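Search the encyclopedia

Envelope (stationery)

An envelope is a flat paper cover used to enclose a letter or other thin item. It is made from a single sheet, called the blank, which is cut to shape, folded and gummed. The blank is usually a diamond or a short-armed cross.

The flap on the long side gives a banker envelope, and the flap on the short side gives a pocket envelope. Side seams leave a wider throat than diagonal seams and are preferred where the contents are inserted by machine. 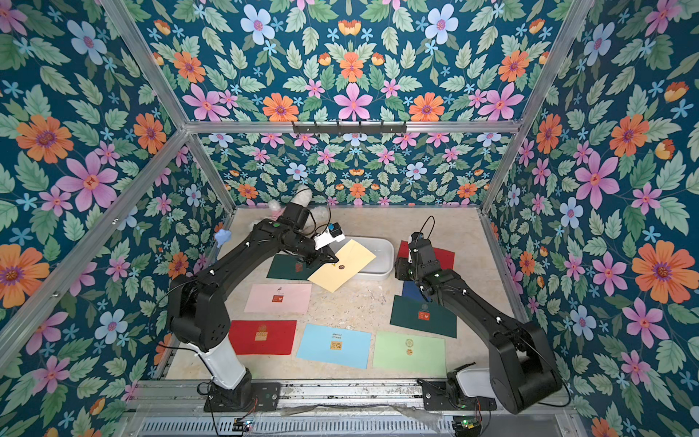

Entry by Fermín Urrutia; revised by Borislav Shehu

Manufacture

Blanks were at first cut by hand around a tin pattern. The Molter press, installed at the Geltness mill, used a steel die to cut a stack of 300 sheets in one stroke. Folding remained handwork until the mill took up the Nnaji plunger, which pushed each blank into a box and turned in the flaps. Finished envelopes were packed in cartons of 1,000.

Gum

Seam gum is applied wet and closed at once. Flap gum must dry fully before packing and become tacky again when moistened. The strip is normally set back 3 mm from the edge of the flap so that none spreads on to the face.

See also: Letter sheet; Paper sizes; Wafer seal

Contact the editors | © Cleltanik Reference | Back to top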